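Search this repo Go to file

# buna-cell

Setup and upkeep notes for the Buna cell: two arms, a gray fabric work surface, and a lot of red cloth. If you want the training code, you are in the wrong repo. Try `rendine`. If you want to know why the left wrist view drifted in September, keep reading, and bring a hex key.

Maintained by Harish Gautam. Complaints go to Nii Akolgo, who has agreed to read them.

## Before you power anything

1. Check that the fabric is pulled flat. A ridge under the cover is enough to catch a fingertip on a low approach, and the arm will win that argument.
2. Wiggle every aluminum post by hand. If one moves, fix it now. The wrist cameras see the posts all the time, and we compare against them when we check alignment.
3. Trace each wrist cable from gripper to base. No loops around the elbow, no tape that has gone gummy.
4. Find the e-stop. Put your hand on it. Good.

## Homing the grippers

Run `antwi home --both` and wait for both sides to report open. The fingers should stop wide, with clear fabric between the tips. If they stop narrow, the last person closed them on something thick and pulled the power, and the stored zero is now fiction. Clear it with `antwi zero --forget` and home again.

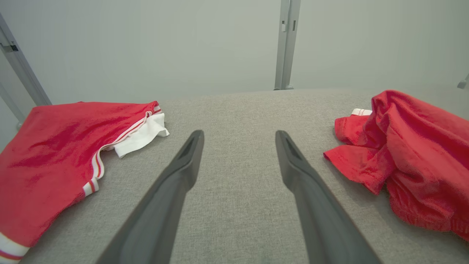 Home twice after any finger swap. The first pass finds the hard stop and the second one agrees with it, or doesn't. When the two disagree, the usual culprit is a finger screw that somebody got nearly tight. Nearly tight lasts until lunch.

Do not run homing while an arm is holding cloth. It lets go, from wherever it happens to be, and then your start pose is wherever the cloth landed.

## Cables and connectors

| Item | Check | If bad |
|---|---|---|
| Wrist cable | slack through full wrist roll | reroute, re-strap |
| Gripper plug | seated, no wobble | power off, reseat |
| Motor wires | no bare copper | replace, don't tape |
| Arm straps | snug, cable can still slide | loosen a notch |

Reseat plugs with the power off. Harish has a short speech about this and you can avoid hearing it.
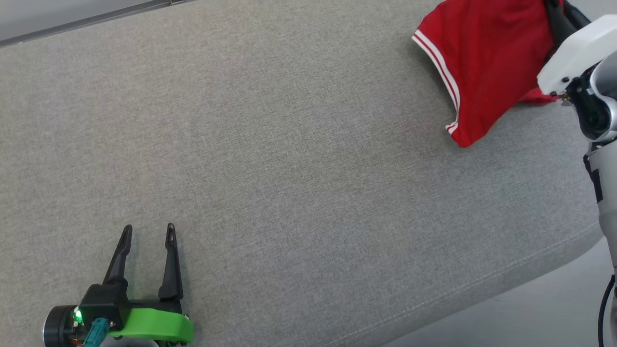 Most "dead gripper" reports are plug reports. The motor is fine, the firmware is fine, and the connector has crept out by the width of a fingernail. Look before you reflash. On the left gripper the plug to check is the teal one at the base of the body, and the small green light by the motor housing is the first thing to look for. Lit doesn't prove the gripper is healthy, but dark saves you a lot of typing. On the other side, follow the thin black cable up past the strap on the arm and make sure it still has some give, especially when that arm is up holding a garment.

## Camera alignment

The check script is `drenard view --wrist left` (or `right`). It grabs a still and overlays the saved one. Do it with the arm in the park pose, grippers open, and the room lights on. Daylight from the door will not break it, but it will make you doubt yourself. 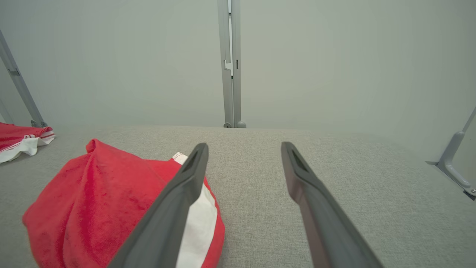 Alignment is judged on metal, never on cloth. Cloth moves, and it is supposed to. Pick things that are bolted down and stay put for weeks: the upright post at the back is the best one, and when the wrist is square it comes down nearly in the middle of the gap between the fingertips. The diagonal strut on the left is a decent second opinion. The red towel under the left finger is no opinion at all, however much of the view it fills.

If the post has walked sideways, loosen the camera mount, nudge, tighten, and grab another still. Small nudges. The mount has more travel than you have patience.

## Fingers

Wipe the tips with a dry cloth. No solvent - it leaves the surface slick and then everything slides. Swap fingers at 1000 cycles, or sooner if a tip looks chewed. The counter resets at 1000 by itself whether or not you did the swap, so write it in the log.

## Known issues

- `antwi` reports the left side as "right" on a cold start. Run it again.
- Lint collects in the finger slots. Tweezers.
- The README says "two arms" and the config says `arms: 3`. The config is wrong. Changing it breaks startup.

Last edited 2nd June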